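We use cookies to improve your experience on this site. By continuing to browse, you accept our cookie policy. Accept | Manage settings

Jacqueline Gaillard has taught evening classes in household budgeting at the Dromimby Institute for 13 years. Enrolment for the December term opened on 30th October, and 18 places were taken within the first week.

Ms Gaillard attributes the interest to food prices. "People arrive believing that they spend too much on treats," she said. "When we look at the receipts, the larger sum is usually food bought with good intentions and then thrown away."

Students keep a written record of their shopping for three weeks before any advice is given. Fruit appears often in these records, particularly where it has been bought in quantity at a reduced price.

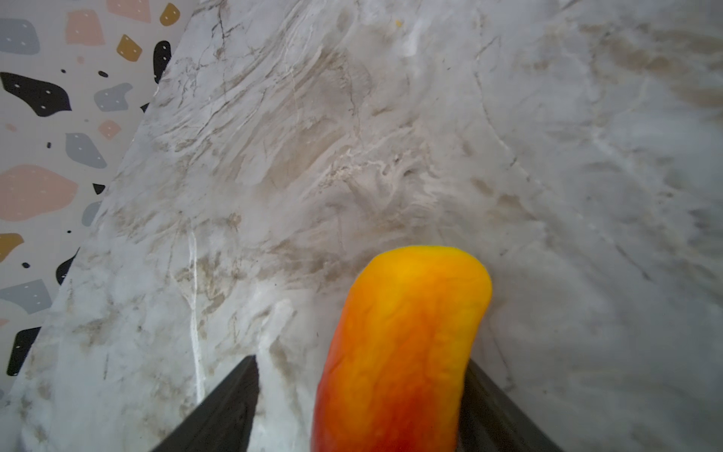
"I ask them to write down the day on which each item was eaten," Ms Gaillard continued. "Many find that part uncomfortable - they would prefer to record only the price."

The course was revised last year with Dede Antwi, head of adult learning at the institute. Mr Antwi introduced a session on fuel bills and another on the cost of small home repairs and decoration.
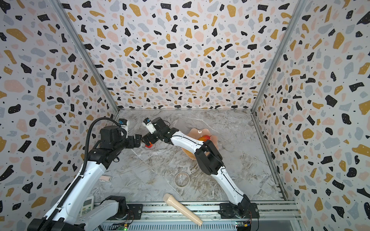
Terrazzo-patterned wallpaper with a marble-patterned floor.

"Decorating is where a careful budget tends to slip," said Mr Antwi. "We advise students to obtain a written price for materials before they begin."

The fee remains unchanged. Classes begin at 8 pm in the Boychuk Room.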